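To: gripper-planning list
From: Fatima Ogunleye
Date: 15/04/2026
Subject: Re: Second batch of hand-held grippers, what do we buy?

Radomir Kolev wrote:

> Hi all,
>
> I have to send the equipment request for Melldale up before the end of
> April and I still don't know what to put in it. As I see it we have two
> options. One, we buy 60 more hand-held grippers of the same kind we have
> now and send them out to home collectors. Two, we buy far fewer of those
> and put the difference into a second arm for the Fillirmont lab.
>
> I lean toward the arm. We can control the lighting, we know who is using
> it, and it doesn't come back in a padded envelope with a finger missing.
> But Ekaette says the home recordings are what the training people keep
> asking for, so I'd like to hear from those of you who look at them
> every day.
>
> Also: spare parts. Last time we ordered none and I was the one who had
> to explain it. What do you go through, and how fast?
>
> And does anybody still want the tablets?
>
> Radomir

Radomir, I am so glad you asked before sending it in! I have opinions on all of this, and I've been saving some of them up since the first batch, so get a coffee.

Grippers first. I'd go for the grippers, and I'd say so even if I weren't the person reviewing the home recordings. The Fillirmont arm is lovely and I enjoy every day I get on it, but it has one table and the same bins we bought when the lab opened. We've moved those bins every way bins can be moved. Hòa repainted the table once and we all talked about it like it was a new data set.

The home recordings are another world. People work on desks, beds, floors, kitchen counters. They pick up whatever they own. You get paper, cloth, cables, trays, things with print on them, walls full of posters and school certificates behind the work. I went through a pile of them again last night to answer you and ended up staying way too late because I kept wanting to see the next one.

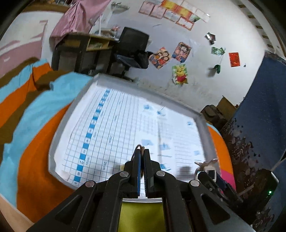

Paper, by the way, is the task I would most like to see budgeted for properly. Flat sheets are miserable for the fingers we have. We do fine on blocks and cups, and then somebody asks us to lift one sheet off a flat surface and the success rate falls through the floor. Welington has been trying a softer pad from Harnusov that grabs an edge much better, and he has it on two of the loaner units. I would love to see a set of those pads on every unit we send out. They are cheap next to everything else in the request, and swapping them takes a screwdriver and a little patience.

So if I were writing the request, it would go something like this.

Grippers: the full 60. Please don't let anybody talk you down to half. A good share of any batch is always in the mail, on the bench or sitting with a collector who has exams. You never have all of them working on the same day, and if you order 30 you'll feel like you have a dozen.

Pads: 100 sets of the soft ones. That is one for each new gripper and the rest for the older units and for wear. Ask Harnusov if they can be had in blue like the ones we use now. The labeling people have gotten used to looking for blue when they check finger contact, and a new color would mean a round of retraining for them. If blue costs more, forget it, we'll manage.

Fasteners: a bag of 2000 of the small screws. I know how that sounds. The bag of that size costs hardly more than the little one, and the screws on the linkage are the first thing to work loose in the mail. Ekaette keeps a jar on her desk and people visit it like candy. Thread locker too, a couple of bottles, the removable kind please. Last year we got the permanent kind and I had to cut a linkage off.

Cases: this is the one I'd fight for. You mentioned the padded envelope, Radomir, and I think most of our breakage is the envelope and very little of it is the collectors. Kotian quoted Hòa on a hard case with cut foam that fits the gripper with the fingers closed. Get the quote from her, it was for a smaller order and should come down. With proper cases I think we could stop treating returns as a repair line.

Cables and power: order these separately from the grippers and don't accept the ones in the bundle. They are too short for floor work and people end up with the whole recording setup crowded right against what they're picking up. Longer leads, a right-angle plug, and something to tie the slack with. I would put in about five extra leads for every ten units, they wander off.

Storage: I'm leaving this to Welington. I'll only say that the drives fill up faster than the plan said they would, and that each of us has a private pile of external disks by now, which can't be good.

Tablets: no. I loved the idea and I argued for it, and collectors use their own phones anyway. Mine is under a plant.

As for the arm, I'm not against it at all! I want it, only later. If the home data comes in the way I expect, we'll have a much better idea of what the second arm should be tested on, and that changes what we'd buy — reach, wrist, the mount, even the table height. If we order it now we'd pick the same one we have, for lack of a better reason. Could it go in as a line for the next round, with a note that we'll send specs? Finance liked that last time with the compressor.

One thing I haven't worked out is training time. Every new collector needs a session with one of us before the unit goes out, and there are only three of us doing them. Sixty new people would eat the summer. Ekaette, you had a plan for group sessions, is it far enough along that Radomir could put hours against it? Even a rough number would help him.

I can turn the list above into a spreadsheet with part numbers if that saves you work, just tell me which template they want now. The old one had a column for "justification" that cut you off after one line, and you can see how that would go for me.

Very happy this is moving!

Fatima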